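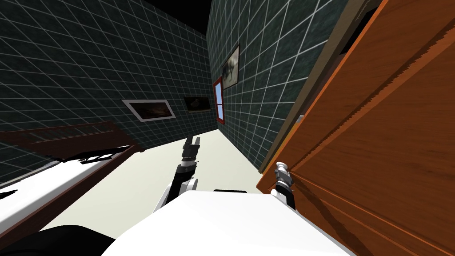 Wellach opens new tile showroom and advice center in Pesent

PESENT, June – Wellach, the family company for wall and floor tiles, opens this month its second showroom, in the old customs building at the harbor of Pesent. The new showroom has 800 square meters on two levels and is open to private customers and to the trade.

Visitors will find there the full Öberg wall collection and, for the first time in the region, the Orska floor series. Orska was until now only sold by special order, with a waiting time of 8 weeks. From the opening, the most requested sizes will be kept in stock in Pesent and can be picked up the same day.

"Our customers asked us for many years why they must drive so far to look at a tile," says Reginald Baptiste, managing director of Wellach. "A tile looks different in the morning and in the evening, and you can not judge it from a small piece in a catalog. We wanted a place where people can take their time." 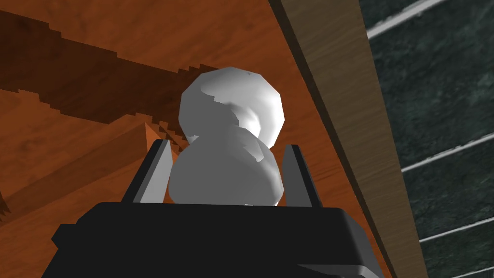 For this purpose the upper level has large windows on the harbor side, and sample boards can be carried freely from one room to the other. Customers may also borrow up to four boards and keep them at home over a weekend. A deposit of 30 euros is asked for each board and is paid back in full when it is returned.

On the ground level there is a counter for grout, adhesives and tools, and a cutting service for small quantities. Tilers with a trade account can collect their orders already from 7 a.m. through the side entrance on the canal street.

Wellach has invested in the building since last autumn. The old wooden stairs were kept and repaired – the floor at the entrance is new. The warehouse behind it holds roughly 3,000 boxes.

Advice on bathroom and kitchen planning is free of charge, but an appointment is recommended. Appointments can be made at the counter or by telephone.

Press contact: Wellach, Reginald Baptiste, Pesent. Printed sample cards of the Öberg and Orska series are sent to editorial offices on request.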